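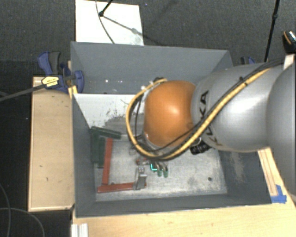
Geprüft werden die großen grauen Behälter in Halle 2 des Lagers Irstead, und zwar innen und außen, jeweils vor der Frühschicht im März. Maßgeblich ist der Zustand der Flächen, auf denen Ware liegt oder an denen sie entlangrutscht. Schmierspuren und helle Abriebstellen auf dem Boden gelten als normale Abnutzung, ebenso Kratzer wie auf der weißen Fläche im Behälterinneren, solange der Handschuh nicht daran hängen bleibt. Das kleine runde Loch im Boden wird unter Punkt 5 behandelt.

Prüferin: Ivone Arruda
Zweitprüfung: Tarcísio Sales
Bewertung: i. O. / Mangel gering / Mangel erheblich / gesperrt

1. Standplatz
Behälter steht eben und wackelt nicht, Bodenmarkierung ringsum lesbar.
Bewertung: i. O.
Kommentar Arruda: Markierung an der Gangseite ist dünn geworden. Nachziehen, wenn ohnehin gestrichen wird.

2. Oberkanten
Mit Schnittschutzhandschuh einmal ringsum abfahren. Keine Grate, keine aufgebogenen Ecken.
Bewertung: Mangel gering
Kommentar Arruda: Grat an einer Ecke, mit der Feile entfernt. Nach dem Feilen Späne aus dem Behälter gesaugt.
Kommentar Sales: Nachgeprüft, glatt.

3. Wände innen
Keine Risse, keine Beulen über Fingerbreite. Schürfstellen eintragen, wenn sie seit der letzten Prüfung größer geworden sind.
Bewertung: i. O.
Kommentar Arruda: Helle Schürfstelle an der rechten Wand, läuft nach unten. Kein Materialverlust fühlbar. Länge ab jetzt jedes Mal messen und auf dem Beiblatt notieren.

4. Weiße Innenfläche
Fester Sitz, keine abstehenden Ränder. Kratzer mit dem Fingernagel prüfen.
Bewertung: Mangel gering
Kommentar Arruda: Abgeschabt, unten rechts dunkelgraue Kratzer und abgenutzte Stellen. Sitz ist fest. Ersatz bei Bustismont angefragt, Vorgang 682.
Kommentar Sales: Bis zur Lieferung weiter benutzbar, aber keine Folienbeutel einlagern.

5. Boden
Keine scharfen Stellen, keine Durchbiegung, Löcher gratfrei.
Bewertung: Mangel gering
Kommentar Arruda: Oberfläche verschlissen, weißliche Schlieren. Das Loch nahe der rechten unteren Ecke hat einen sauberen Rand. Schrauben und Kleinteile unter Lochgröße gehören in die Kästen von Kanley.
Kommentar Maruyama: Kann man das Loch nicht einfach zukleben?
Kommentar Arruda: Nein. Klebeband löst sich und hängt dann an der Ware.

6. Inhalt
Ware so eingelegt, dass sie nicht über die Oberkante ragt. Keine beschädigten Verpackungen, keine Fremdkörper.
Bewertung: i. O.
Kommentar Sales: Teile lagen auf der linken Hälfte. Zulässig, bei schweren Artikeln bitte verteilen.

7. Reinigung
Feucht auswischen, trocknen lassen, erst dann befüllen. Kein Scheuermittel.
Bewertung: offen
Kommentar Ibarra: Der Reiniger von Þorgeirsson ist fast leer, neuer Kanister bestellt. Bis dahin Wasser und Lappen.

8. Kennzeichnung
Behälternummer 133 außen lesbar, Prüfplakette vorhanden.
Bewertung: Mangel gering
Kommentar Arruda: Plakette löst sich an einer Ecke. Neue liegt im Büro bei Monique Hervieu.

Gesamtergebnis: freigegeben mit Auflagen zu 4, 7 und 8. Nächste Prüfung nach 4.000 Einlagerungen oder sofort, wenn jemand eine scharfe Kante meldet. Meldungen mit Behälternummer an Maricruz Ibarra.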